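Gallery: the shop corner in our training room

Drisetton Learning Centre, Flirnent building, ground floor
Page last changed April 2026

Welcome to the gallery of the shop corner. Many people who want to book a course write to us and ask how the room looks and what they will find on the shelves. I have collected the notes on this page so that everybody can get an idea before they come. The texts are short. If something is not clear, please use the contact form and I will try to explain it better.

The shop corner is a small practice shop. We use it for people who are preparing for work in a supermarket, a drugstore or a stock room. They learn to fill a shelf, to bring the goods to the front, to read a delivery list and to pack things in trays for the way back. Nothing is for sale. The goods come and go from course to course, so please do not be surprised if you meet other products than the ones you read about in these notes.

The corner opened in October with only 2 shelf units, which we got from a stationery shop that was closing. Since then it has grown a lot, and our stock list has now 516 items. From these, 443 are in regular use and the others wait in the cupboard next to the stairs. The complete furniture, with the paint for the walls, has cost us 2,809 euros. I was against the paint at first, but I must say now that the room has become much friendlier with it.

About the name signs

In older course papers you will still find the name "Relico corner". It comes from the first stock list, which was made with a program called Relico. We use now the name "shop corner" everywhere, and the signs in the corridor have been changed too. Only the key for the cupboard still has the old label, and I will leave it like this, as all the trainers know it.

The tray and the bottle shelf

Trays are used in nearly every exercise. Participants take the goods from the shelf, lay them in the tray and check them against the list. Afterwards the same goods go back to the shelf, with the labels to the front. This sounds very easy, but in the first week many people need a long time for it, and they should take this time.

We prefer the light grey trays with raised walls and rounded corners. They can be cleaned fast with a damp cloth, and there is no sharp corner where a bag could tear. Before, we had wire baskets, and small things were falling through the bottom all the time. 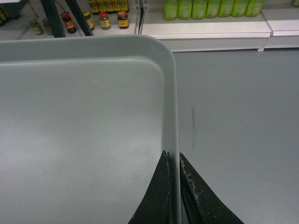 Light grey tray next to the grey table, with the white shelf behind it. The seven lime-green bottles stand side by side, each with a pale round label.

Working with bottles

Bottles are our favourite goods for beginners. They stand by themselves, they all have the same shape, and a person can see quickly if one is turned the wrong way. The task on the first morning is always a row of bottles: front edge straight, labels forward, the same small distance from one to the next. When this goes well, we change to bags and soft packets, which are more difficult because they never want to stay how you put them.

For the trainers: bottles should be laid in the tray only when the caps are closed well. Please check this before the group arrives. We had one time a long afternoon with a cloth and a bucket, and the paper lists had to be printed again.

Lists and labels

Each exercise has its own list on one sheet of paper. The product stands on the left side and the number of pieces on the right side. For people who do not read so well yet, we have a second version with little drawings in place of the words. The drawings were made by a former participant, and I find them much better than the ones that we had bought.

Shelf labels are kept in the flat box in the drawer. Please put them back in the order of the alphabet. If a label is damaged, write the name of the product on the yellow sheet which lies in the same drawer. I print new ones at the end of each month.

Tables and chairs

The tables in the shop corner are for standing work. There are chairs along the window side, and everybody can sit down when it becomes too much – it is not necessary to ask. Participants who prefer to sit during the whole exercise tell us this in the booking form, and we then set up a lower table.

Please do not write on the table tops. A soft eraser takes pencil away quite well, but ink stays. If a group needs marks for where the tray should stand, there is paper tape in the drawer with the labels, and it can be pulled off again without leaving glue.

Cleaning at the end of the day

The last fifteen minutes of every course day are for tidying. Empty trays are wiped and stacked under the table, with the biggest one at the bottom. The shelves get dusted on Wednesdays, when there is no afternoon group. What belongs in the cooling box goes back to the kitchen, and the person who carries it signs on the small paper at the kitchen door.

Broken or opened goods should not be thrown away before the stock list is corrected. This is a rule which I repeat often, I know. But when the list is wrong, the next group looks for things that are not there any more, and it makes people nervous in an exercise where they should feel safe.

How to find us

Enter the Flirnent building by the side door at the Steiner car park. The main door is closed in the evening, also when there is still light inside. From the side door you go straight on, past the coat hooks, and the training room is the second door on the right. The way is without steps. A toilet for wheelchair users is opposite the training room.

There is coffee and tea in the corridor during the breaks. For lunch most groups go to the bakery across the street, or they bring something and eat it in the kitchen.

Visits and photos

You can visit the shop corner before you decide for a course. A visit takes half an hour and is free. We ask only that you tell us the day before, so that the room is not occupied by a group.

If you would like to use a photo from our gallery for a report or a school paper, you are welcome to do it. Please write "Drisetton Learning Centre" next to it and send us a short message where it will appear. We collect such papers in a folder at the entrance, and visitors like to look through it while they are waiting.

Back to course overview
Booking form
Contact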